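Keeping a white worktop white (or near enough)

I chose a white worktop. I would like that on record before anyone else says it. The showroom at Prakwood had a perfectly good speckled grey that would have hidden a murder, and I walked past it twice. What follows is everything I have learned since, most of it at about the wrong time of day with a cloth in my hand.

The daily wipe

Warm water, a drop of washing-up liquid, a cloth that was clean this morning. Then a second cloth, dry, to finish. People skip the dry one and then complain about smears. I skipped it for over 18 months and complained to anyone who would listen.

Don't use the washing-up sponge. It has been in the roasting tin. It remembers.

Kitchen spray is fine for the odd sticky patch but a squirt every day builds up a film, and the film collects dust, and before long the surface has a sort of nap to it. If yours already feels tacky, go over it a couple of times with plain hot water before you try anything cleverer.

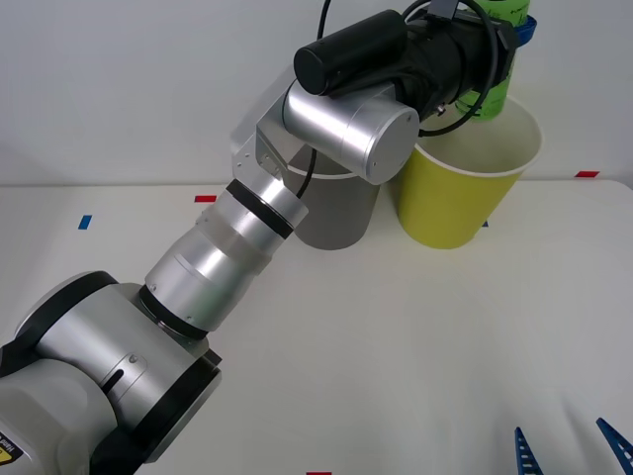 Tea, coffee and the ring of shame

Fresh rings come up with the ordinary wipe. It is the ones found on Monday that cause trouble. Mix bicarbonate of soda with enough water to make something like toothpaste, dab it on, leave it while you make another cup of tea (hold this one in your hand), then rub gently with a damp cloth and rinse well. Bicarb left to dry leaves a chalky bloom that looks worse than the tea.

Go easy on shiny surfaces. Bicarb is mild but it is still grit, and a gloss finish will show every circle you scrub into it. Try it in the corner behind the toaster first.

Turmeric

Ah. Well.

Soap won't touch it. Bicarb will make a nice yellow paste. What does help is daylight: get the worst off, and if the spot is anywhere near a window, leave the blind up and wait. Mine went from mustard to lemon to a faint rumour in the space of a week. Cinzia Cattaneo, who used to cook for 40 at a time and has views on my kitchen, swears by white vinegar on a bit of kitchen paper, left for ten minutes. It worked on laminate. Keep it well away from marble or anything else with limestone in its family, as acid will etch it and you'll have a dull patch for life.

Never mix vinegar with bleach, by the way. Or bleach with anything, really, apart from water.

What lives on the worktop

Half of keeping a pale surface clean is having less on it. I went through a phase of matching jars. Each jar had its own crumbs. These days the rule is that a thing may stay out if it gets used daily, and everything else goes in a cupboard to think about what it's done.

Tall tumblers and beakers go towards the back, by the wall, where an elbow is less likely to find them. Drinks bottles are the real menace in our house.

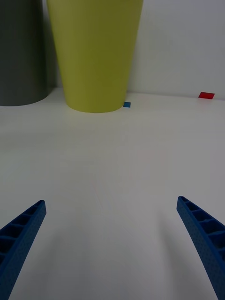

They come home half full, lie on their sides in a school bag, then get stood on the worktop with a wet bottom and left until January. Empty them at the sink the minute they come through the door, lids off, upside down on the rack. A wet base left overnight will find any grubbiness on the underside and print it neatly for you.

If a bottle has begun to smell, fill it with warm water and a teaspoon of bicarb and leave it till morning. Do the lid separately, and take out the rubber seal if it comes out. You won't enjoy what is under the seal. Do it anyway.

Plastic cups that have gone cloudy are usually just limescale. An hour in equal parts white vinegar and water sorts most of them. If they're still cloudy after that, they're scratched, and you can promote them to holding paintbrushes.

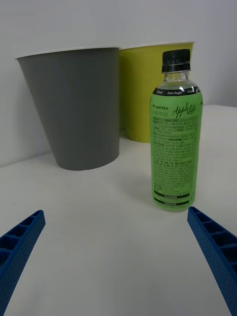
Two cups and a green bottle, out on the white.

Marks that aren't dirt

Scuffs from pan bases look dreadful and are mostly metal left behind on the surface. A damp melamine sponge takes them off, used lightly, and not as a hobby, as it's really a very fine sandpaper. Sticky label residue gives in to a little cooking oil rubbed in with a fingertip, then washed off with soapy water. Felt tip wants surgical spirit on cotton wool, and a word with whoever did it.

Burns are burns. Buy a trivet. Mine cost 2 pounds and sits on the shelf looking smug, above the mark I made the week before I bought it. I keep the fruit bowl there now.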